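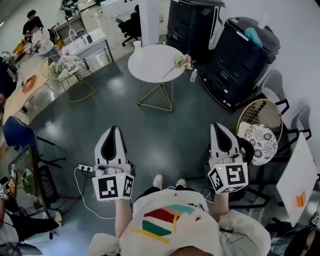

The open office at Jotmont.

Tastico lunch notes, version 2

Short written notes on dishes served at the Bonance lunch counter, with a menu table to go with them. The notes were typed by people who ate there. The set is small and was put together for practice work with short, messy text: cleaning, sorting, searching, simple rating models.

What is in it

notes.csv – one row per note, 304 rows
dishes.csv – one row per dish, 109 rows
words.txt – spelling variants we know of, one group per line
CHANGES.txt – differences from version 1
LICENSE.txt

All files are UTF-8 with Unix line endings. The CSV files use commas, and any field that contains a comma or a line break is in double quotes. Some notes do contain line breaks, so please read the file with a real CSV reader and don't split it by line.

Fields in notes.csv

note_id – a string, starts with n. Ids were not reused after deletions, so there are gaps.
dish_id – matches dishes.csv. Empty when we couldn't tell which dish was meant.
weekday – the day the dish was served, as a lowercase English word.
seating – early or late.
rating – a whole number from one to five, or empty.
text – the note itself, 200 characters at most. The form cut off anything longer, and those notes end wherever the cut fell.
edited – yes if we removed something from the text, otherwise no.

Fields in dishes.csv

dish_id – a string, starts with d.
name – the name as written on the menu.
kind – soup, main, side, salad, bread or sweet.
supplier – bonance or ruotsalainen. Bonance cooks the hot food. Ruotsalainen supplies the bread and most of the sweets.
meat, fish, dairy, nuts – yes, no or unknown. These come from the menu cards and were not checked with the kitchen. Do not use them to decide what is safe for anyone to eat.

How the notes were collected

There was one web form, open from the start of the early seating until the end of the working day. It asked for a dish, a rating and a comment, and only the comment was required. The dish was picked from a list of that day's menu. When the menu changed after the list had been made, people chose the closest thing and often said so in the comment. We moved those notes to the right dish where the comment was clear.

Writing a note was optional and unpaid. The form had a line of text saying that notes would be published under an open license, and the form couldn't be sent until that line was ticked.

No names, email addresses or device details were stored. Some people signed their notes anyway or mentioned a coworker. We took the names out and put [name] in their place, and those rows have edited set to yes. We did the same with desk numbers.

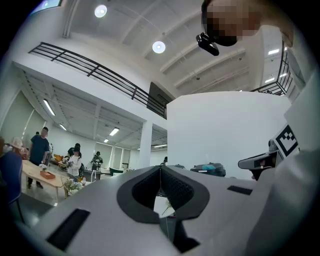 Known problems

Mondays are thin. The form was down on several Mondays in version 1, and we didn't try to fill the gap.

Soup is overrepresented. There was a soup every day, and people who like soup seem to like writing about it.

Ratings run high. A rating of one is rare, and most of the low ones are about the food running out before the late seating. If you train a model on ratings, it will partly learn to spot words like "gone" and "none left."

"Rye" can mean two different Ruotsalainen loaves. The menu used the same short name for both. In dishes.csv they have separate ids, but notes that say only "the rye" were assigned by weekday and some of them will be wrong.

The words "bowl" and "salad" are used loosely, both by the menu and by the people writing. The kind field follows the menu.

A few notes are about the trays or the line and don't mention food at all. They are kept, with dish_id empty unless the writer had picked something.

There are near duplicates. The form had no guard against pressing send twice. We removed exact copies sent on the same day but left anything that differed by even one character.

Changes from version 1

The seating field is new.
Ratings of zero are now empty. The old form sent zero when no rating was chosen.
Side dishes used to be listed under mains and now have their own kind.
The spelling list moved out of the README and into words.txt.
Note ids are unchanged, so labels made for version 1 still line up.

Suggested use

The set is suited to classroom exercises and to testing a pipeline before running it on something bigger. Matching free text to a dish name is a good first task – the menu names are long and people shorten them in odd ways. Sorting notes by kind also works well enough with plain word counts.

It is too small to say much about a single dish. Please don't use it to compare Bonance with other caterers, or to judge Ruotsalainen's bread. The people who wrote notes are not a fair sample of the people who ate lunch.

There is no fixed train and test split. If you publish results, say how you made yours, and keep all notes on the same dish on one side of it. Otherwise the dish name gives too much away.

Loading

Any spreadsheet program will open the files. Set the id columns to text on import. In a script, join the two tables on dish_id with a left join from notes, or you will lose the rows where it is empty.
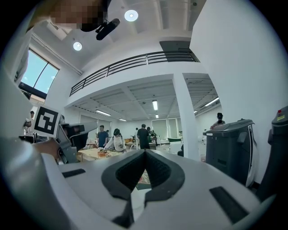 License and credit

The notes and the menu table are released under CC BY. Credit them as "Tastico lunch notes, version 2." The names Bonance and Ruotsalainen appear as plain facts about who made the food, and neither company has reviewed the contents.

Corrections

Open an issue with the note_id and what you think is wrong. Requests to remove a note are handled first and don't need a reason. Removed notes are left out of the next release, and their ids are listed in CHANGES.txt without the text.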